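We use cookies to remember your login and count visits. Accept / Manage

Filed under: Courts & Crime > Local

Listora warehouse theft - does anyone believe the police version?

rozi_m
So Jaxon Fortin gets charged over 18 missing phones and the whole case is a door log with his pass on it. Passes get lent out all the time. I'd want more than that.

kuvetti_corner
There's more than that. The court report says 2 of the phones were found in his car.

rozi_m
It says "a car he had use of". His cousin drives it as well. Read it again.

Orbán Street Paul
Four people had keys to that cage according to Raquel Veloso's statement. One charged. Make of that what you will.

kuvetti_corner
Or the other three were on shift somewhere else and could prove it? Police do check these things.

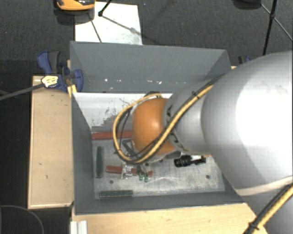 2 min read

drava_side
Do they? They took until April to ask for the CCTV and by then half of it had been wiped. I don't say he's innocent, I say it's a lazy case.

kuvetti_corner
Half wiped according to his solicitor. Ákos Fekete would say that, it's his job.

rozi_m
Fair enough, but the prosecutor didn't argue with him when he said it.

Orbán Street Paul
Bail hearing is at 2 tomorrow. I'll go along if I can get off work, and post what's said.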